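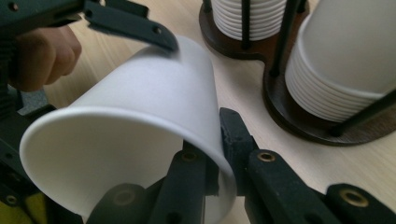
plain white paper cup, rolled rim, no printing

White paper cups, compost or trash? And how do you stack the used ones
posted by plenau_breakroom

Hi all. Small office, we go thru a lot of paper cups. Plain white ones like the one in the pic, matte outside, no logo. Bought a case off Nemer in March and the box is long gone so I can't check what the lining is. Need to know 2 things.

First, can these go in the compost bin or not. Our hauler's sheet says "no lined cups" and that's it. Zero help. How do I tell if it's lined??

Second, the bin. Everybody tosses cups in any which way and the bag is full by lunch, mostly air. Tried a stacking tube but they jam, somebody always leaves a tea bag or a stir stick in the bottom. Case was 800 cups so I have plenty left to get thru before I can switch brands. Any ideas, quick ones please, I'm doing this between other stuff.

Trerus
Almost any hot cup is lined with something. Otherwise it goes soft and leaks. Cold cups too, usually. Easy check: tear one down the seam, then try to peel the inside layer with a fingernail. Thin stretchy film coming off = plastic lining, probably regular, could be the plant based kind. You can't tell those two apart by looking so don't bother trying.

No film at all, could still be a water based coating. Fill one and leave it 30 minutes, see if it holds. If it holds fine there's something on there.

Then call the hauler and read them the product number off the invoice. Nemer should be able to resend the invoice, mine did it same day. If hauler says no, it's trash, sorry. Don't sneak them in, our whole bin got rejected once and we paid for the pickup anyway.

For the stacking, put a small bucket with a strainer on top next to the bin. Dump liquid and tea bags there FIRST. Cup goes in the tube after, all facing the same way, rim up. Make the tube a bit wider than the rim, not snug. Snug is what jams. A rolled rim is wider than the rest of the cup and it catches on everyting. Tape an old cup to the front of the tube so people see which way it goes. Signs didn't do a thing at our place.

kitchen944
just get mugs

theodorakopoulos_bldg_b
Agree on the strainer. We did that plus a piece of wide pipe from the hardware store, screwed to the side of the cabinet, open at the bottom into a crate. Works ok. Don't let the stack sit over a long weekend, smells.

One more on the lining. Wet cups peel way easier than dry. Soak a torn piece in warm water while you eat lunch, paper goes to mush and if theres a film it's just floating there. Less fingernail work.

Also if you end up with trash only, use up what you have for dry stuff. Screws, pens, paint touch ups, seedlings (poke a hole). I still have a sleeve of them in the supply closet doing that.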